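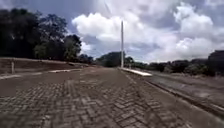

Ok quick one tonight, I have 240 unread messages and a battery to charge.

So the rover. We've been teaching it to drive the brick road at Dasham by having one of us drive it with the handheld remote while it records everything: steering, speed, what the front sees. Then Elico (our training code, don't ask about the name) tries to copy the human. That's it, that's the whole method. No map, no rules about curbs. Just me with my thumbs, driving the same stretch over and over.

Total so far is 33 runs. The first 2 I threw out, my fault, had the trim wrong on the remote so every "straight" was a slow drift left.

Things I learned the hard way:

1. Drive boring. I was weaving around a bit for fun and guess what it learned to do. Weaving.

2. Mud counts. Where the reddish dirt covers the bricks the zigzag pattern disappears, and the early model got very unsure of itself there. Kept slowing down. More runs over the dirty parts, both directions, fixed most of it.

3. Show it mistakes on purpose. Let it wander toward the white curb, then steer back. If you only ever drive perfect it has no idea what to do when it's 10 inches off. Start the recording AFTER the wander, not before, or you teach it to wander. Ask me how I know. 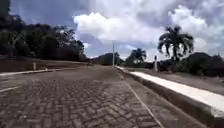
4. Hold the remote the same way every time. Sounds dumb. My left thumb is jumpy when I stand and smooth when I sit, you can see it in the steering plots.

5. Write down who drove. We have two drivers and our styles don't mix well, one brakes early and one (me) brakes late. The model trained on both does a wierd little double brake.

Next up is the part with the paint on the road. Big faded arrow, chipped to bits, bricks showing thru. I want some clean demos going straight over it, and a few passing to the right of it, so it quits treating white patches like an edge line. The actual lane line is a lot brighter so there's hope.
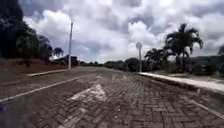 What's left

Labeling, mostly. 925 short clips to tag good or bad — then retrain, then back out. The Wimurard people want to see it drive by June. We'll see. Berhe remote is holding up fine btw, for those who asked last time.

Filed under: Rover, Learning by Demo, Field Notes

3 comments

brickbybrick: The double brake thing!! We had the same with an arm, two people teaching it to pour. Ended up using one persons demos only.

tinwheels: Do you cut the clips by time or by distance? Time gave us way too many clips of nothing happening.

Author reply: Time for now. Yeah lots of nothing. Distance is on the list.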